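What 500 Grasps Leave Out

Posted 3/22/21
Comments (5)

Every few months another lab announces that its arm has learned to pick things up. The number they lead with is always the number of examples. Skikari had 300. Brilmont came back with 500. I have yet to read one of these announcements and learn what kind of examples they were.

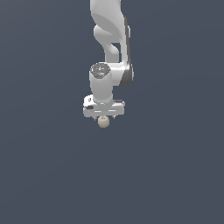 A simulated arm with a small, round object at the gripper. No table, no floor.

I spent a week going through a batch like this, and what bothers me is how little there is to get wrong. Where is the clutter? A real kitchen drawer fights back. Gray space doesn't. You can run the thing overnight and wake up to a full disk, and I suspect that is most of the appeal.

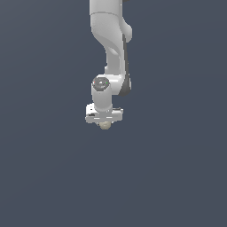 More of the same

Tronthorpe's answer is variety: shift the viewpoint, change the pose, collect again. Fine, but I'd take 56 examples from a messy workbench over 500 more from nowhere. A learner can only pick up what's in the pile, and a pile made by one script has that script's habits all through it.

The close views are better, I'll grant that. If you care about where fingers meet an object, you want to be near it.

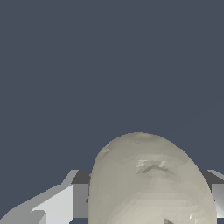 Up close: two gray fingers and the faceted surface of the object.

Even so, those facets belong to a model of a thing. Manalo says it will publish its failed grasps alongside the good ones in July. I'd read that before I read another total.

Shares: 56
Contact | Copyright | Back to top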